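Courses > Food and Home Skills > Unit 2 > Handout: Setting with Gelatine

Overview Reading Handouts Assessment Contact

Unit 2: Setting Agents in Home Cookery
Handout to accompany the September lecture

Purpose of the session

Students are expected to understand how gelatine behaves when it is soaked, warmed and cooled, and to apply this to a plain milk pudding. The written work for this unit draws on the present handout and on the chapter on creams and jellies in the course reader. Agar and pectin are treated in Unit 3 and should be left out of the written work.

1. Soaking

Leaf gelatine must be soaked in cold water for at least five minutes before use. The leaves should be separated first, as they stick together when placed in the water as a block. Powdered gelatine is sprinkled over a measured quantity of cold liquid and left to swell. Liquid should not be poured on to the powder; this leaves dry lumps which do not melt evenly.

2. Melting

Soaked gelatine is squeezed gently and stirred into warm liquid off the heat. Boiling weakens the set and is the most common cause of a pudding that slumps when turned out. Where a recipe calls for boiled milk or cream - as many older ones do - the pan should stand until it can be touched comfortably on the outside. 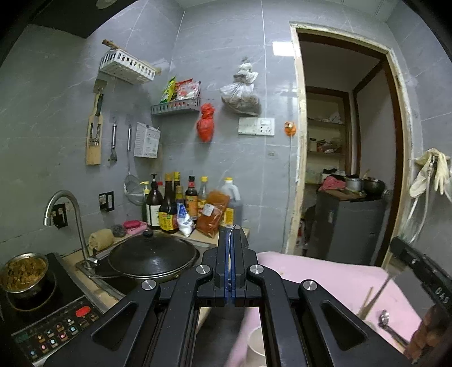

Cathal Foley objected at this point in the lecture that his family's recipe boils the gelatine together with the milk and has always set. The recipe was read out, and it uses nearly double the gelatine given in the course reader. A generous quantity will hide a good deal of rough treatment, though the texture is rubbery and the flavour dulled. He asked whether a shorter chilling time would soften it. It would do so only until the pudding had finished setting.

3. Fruit

Raw pineapple, kiwi, papaya and fig contain enzymes which break gelatine down. The fruit must be cooked first, or taken from a tin. Berries and stewed apple give no difficulty. Very sharp juices, lemon in particular, soften the set, and a little more gelatine is then needed.

4. Chilling and turning out

Puddings are covered and placed on a level shelf in the refrigerator, away from strong-smelling food. Small moulds need four hours and a large one is best left overnight. To turn out, dip the mould in hand-hot water for a few seconds, loosen the top edge with a wet finger, place a wet plate over it and invert both together. A wet plate allows the pudding to be moved if it lands off centre.

Written work

Students should submit 2 short accounts, one of a pudding set with leaf gelatine and one with powder. Each account must state the quantities used, the time allowed for chilling and any fault in the result. A failed pudding which is properly explained will receive full credit. Accounts are to be marked with the handout number, 3034, and left in the Nigatu Room tray before the next practical.

Aprons and a covered container are required for that practical.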